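Leave the creases in

Carla Najjar argues that a table cover should be ironed before use. I disagree. A thin cover creases at every fold, and flattening it takes longer than laying it. 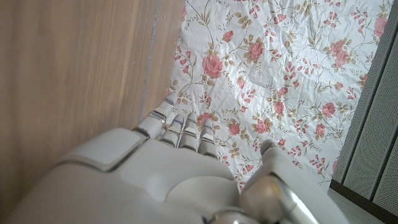 Rose print on white, creases visible.

A busy floral print also hides marks better than a plain colour. My own rule, kept since January, is to smooth by hand from the centre for five seconds and stop. Edges matter more, as a crooked edge shows against bare wood.

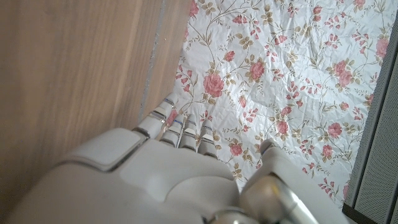 Should a creased cover be stored flat?
Roll it on a cardboard tube if you have one. Folding puts the same lines back in.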